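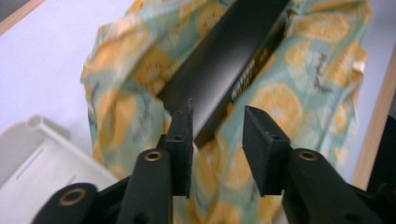
Wrapping presents in fabric, how big should the cloth be?

I want to wrap most of my presents in cloth this year and I can't work out what size to cut. I bought a length of cotton from the remnant bin at Sheehan in October and have been practising with it on whatever was in the house. The black box with the patterned fabric partly round it is one of my tries. My mother used to do this with old scarves and hers always came out neat, but she never measured anything and I can't ask her now. I have books to wrap, a couple of jars, a teapot in its box and one long thin thing (a rolling pin). Is there a rule for working out the square from the size of the box? Also, do I need to hem the edges? I have a sewing machine but it is slow going and there are a lot of people on my list.

Asked by Caoimhe Tierney, Ondascombe

2 answers

Zewditu Ayele
Accepted answer

For a box that is fairly flat, put it in the middle of the cloth, turned so that its corners point at the sides of the cloth. Bring two opposite corners of the cloth up over the top. They should cross and still leave you enough to tie or tuck. The rule I was given is that the diagonal of the cloth should be 3 times the longest side of the box. That works for books and shirt boxes. It does not work for anything deep, so for the teapot box lay a tape measure under it, up both sides and across the top, then add a hand's length at each end for the knot. That total is your diagonal.

To get from the diagonal to the side of the square, divide by 1.4.

For jars, stand the jar in the centre, gather all four corners above the lid and tie with ribbon. Almost any size does as long as the corners clear the lid.

For the rolling pin, lay it across the cloth from corner to corner, roll it up and tie the two ends like a cracker. Leave plenty past each handle or the ties slip off.

Hemming: I don't, for presents that will be opened once. Pinking shears stop most of the fraying. If you want people to use the cloth again then a narrow hem is worth doing, and it goes much faster if you press all the edges first and sew them in one sitting. Wash and iron new cotton before you cut it as it can shrink.

38 people found this useful

Comment from Caoimhe Tierney: Thank you, the tape measure way has sorted the teapot. I had cut mine too small. What do you do about tags?

Comment from Zewditu Ayele: Thread them on before the second half of the knot. Don't pin them, the pins leave holes in thin cotton.

Darragh Duggan

I just use tea towels. No cutting and no hemming, and they get a tea towel out of it. They are oblong so the knot sits off to one side but it doesn't matter. A paperback and a bar of chocolate fit in one fine. Not big enough for a teapot box I would think. Watch out for the thick waffle kind, they won't tie.

Charity shops are good for scarves as well but check for pulled threads. Silky ones slide undone so I put an elastic band on first and tie over it.

6 people found this useful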